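Geltunthorpe Project: Board Handling for Repair Benches
Progress report to the Mazza Fund, second reporting period
Submitted by Aldo Leone, project lead

Summary for readers in a hurry

We had a gripper fault this period and a safety event along with it. No injury, one damaged board. We stopped automatic running, found both causes, fixed one completely and the other well enough to restart at reduced speed. The work plan has slipped, and we are asking to move $4000 between budget lines. The good news is that we now understand our gripping step far better than we did in December, and the team is really excited about where it goes next.

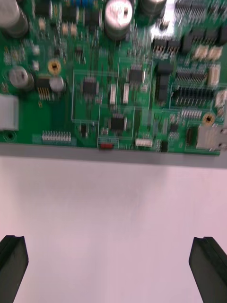 Pliston, 4/2/24

Where we were at the last report

In December we told you that the arm could find a circuit board on the bench, come in low, and take hold of the tray the board sits in. We were proud of that, and we still are. The boards Sonthorpe sends us are crowded things, with tall capacitors standing next to tiny surface-mount parts, and a person picking one up learns quickly where to put their fingers. Teaching an arm to do the same with a small wrist camera and two stiff fingers has been the best kind of hard problem.

The plan for this period was to move from a board lying flat on the table to a board raised on whatever happened to be under it. Real repair benches are like that. People stack things. Once the raised case was working we were going to add the handover, where the arm brings the tray to a technician.

We got partway into the raised case and then the trouble started.

What went wrong

The fingers were closing too early. The arm would come down toward the tray, and before it reached the programmed depth the gripper would shut. Sometimes it shut on air, which cost us a retry. Sometimes it caught the top lip of the tray with the very tips of the fingers, lifted, and let the tray tilt. We logged 17 early closes before we stopped. Of those, 14 were with the tray raised above the table and the rest were with it flat.

The last one is the one that matters. The tray tilted, slid out of the fingers, and landed on a corner. One of the tall capacitors was pushed over and a pin header was bent. The board is scrap as far as powering it up is concerned, though we have kept it for gripping tests and it has been a very useful piece of scrap.

The arm then did what it is supposed to do when it feels an unexpected load: it went into a protective stop. I was at the bench. I checked that the arm was stopped, reached in to pick up the tray, and asked for the stop to be cleared so we could drive the arm back out of the way. My hand should not have been in there when I asked. When the stop was cleared, the gripper closed. The arm itself stayed where it was. The fingers came together a little way from my knuckles.

I was not hurt. All the same, we treated it as a safety event from that moment, switched off drive power, and wrote down what each of us had seen before we talked it over. Those statements are attached to the copy of this report that goes to your technical reviewer.
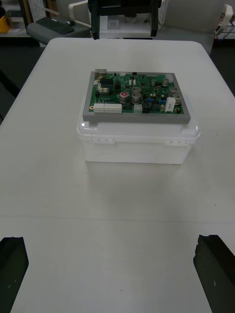
Circuit board in its gray tray on top of the plastic storage container, seen from the wrist camera.

Finding the first cause: closing early

We went at this one from the wrong end for a while. Our first idea was mechanical. The fingers have had a lot of use, the tips are rough, and we thought one of them might be dragging and giving a false contact reading. We swapped the fingers and ran the same approach again. Early closes, just as before. We swapped them back.

The second idea was the finger cable, and that ate more time than I would like to admit. A cable that flexes every time the wrist turns is always a good suspect. We wiggled it, we logged it, we ran the wrist through its full turn with nothing in the fingers. It came out clean every time.

The real answer was in the depth estimate. Our software decides when to close by looking for the front edge of the tray and judging how far below the camera it is. On a flat white table the tray edge is a nice clear line. Raise the tray, and the software was still using the table height as its starting guess. It would find the edge, work out a distance that did not match the guess, and then split the difference. The result was a depth that was wrong in a very consistent direction, and the fingers closed high.

Once we saw that, the flat-table cases needed their own explanation, and they got one. Bright reflections from the capacitor tops were sometimes being picked up as part of an edge. It only happened at certain wrist angles. When we turned off the overhead light nearest the bench, we could not get it to happen at all, and when we turned it back on and tipped the wrist to the bad angle, there it was again. I cannot tell you how satisfying it was to have a fault we could switch on and off!

The fix has two parts. The software no longer assumes a table height; it takes a second look from a different position and works the depth out from the two views. It also ignores very bright spots when it is looking for the tray edge. We have finished the first part. The second part works with our current lighting, but I do not want to call it done until we have tried it on a bench with a window next to it.

Finding the second cause: closing after a reset

Short version: the gripper had a close command waiting when the protective stop came in. The arm controller threw away its own waiting commands, as it should. The gripper takes its commands through a separate piece of our own software, and that piece simply held on to the command and sent it when the stop was cleared.

We wrote that software. It passed our checks because every check we had done on the stop was done with the gripper idle, and we had never tested a stop that arrived in the middle of a grip. The test plan has been changed to cover it.

Now a protective stop clears everything, on the arm side and on the gripper side. After a reset the gripper will do nothing until it is given a fresh command by a person at the console. We have also changed how we work at the bench:

Hands stay out of the reach of the arm and the fingers while a stop is being cleared.
Whoever clears the stop says so out loud and waits for an answer.
Dropped parts stay where they fell until drive power is off.
No one works on a gripper or its wiring with drive power on.

There was some discussion of whether the third rule is too strict, as it adds a wait each time something falls. We are keeping it.

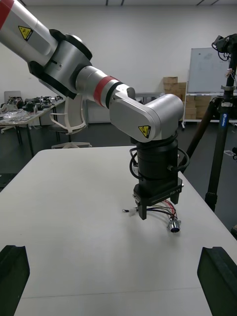 Restarting was done in steps. We began with the arm moving and the gripper disconnected, then with the gripper connected and no tray on the bench, then with the scrap board, flat and then raised. At each step we forced a protective stop in the middle of a motion and looked at what came out of the gripper software after the reset. Nothing came out. We then did the same with stops forced in the middle of a grip, which is the case that had caught us, and again nothing came out.

After that we ran 100 grips in a row on the raised tray at reduced speed. There were no early closes. A few grips landed a touch off center and the software noticed and tried again without being told to, which made everyone at the bench grin. We are staying at reduced speed until your reviewer has looked at the event record, and longer if they would like us to.

I want to be careful about what this run shows. It was one style of tray, under our own lights, on a table we know well. Sonthorpe has a second tray style with a thinner lip and we have not tried it yet.

What this does to the plan

The raised-tray milestone is met at reduced speed and open at full speed. The handover milestone has not been started. I held it back on purpose, as it puts a person's hands close to the fingers by design, and I would like the new stop behavior to have had plenty of use before we ask anyone to take a tray from the arm. We expect to start it early in the next period.

Work at Sonthorpe's own bench moves back with it. They have been very decent about the delay. Their repair lead asked for a copy of the bench rules and is trying them out on a machine of their own, so some good has come of it already.

Budget

We ask to move $4000 from travel to equipment. The travel money was for the Sonthorpe visits that are now delayed, and part of the visit can be done by video. The equipment money would pay for a separate enabling switch for the gripper, held in the hand, so that the fingers have power only while a person is squeezing it. It would also cover dimmable bench lights for the reflection tests. The total grant does not change.

Questions we would like your view on

Does the Fund want a separate closing report on the safety event, or is this one together with the attached statements enough?

May we begin the handover work with the scrap board before the hand-held switch arrives, with the gripper held at its lowest force and the technician's side played by a stand-in post? We think so, and will wait for your answer.

Would the reviewer like to see a forced stop in person? We would love to show it. The bench in Pliston is set up and running, and we can put any board on it that you care to bring.

Attachments: event statements, stop and reset log, revised test plan, revised bench rules.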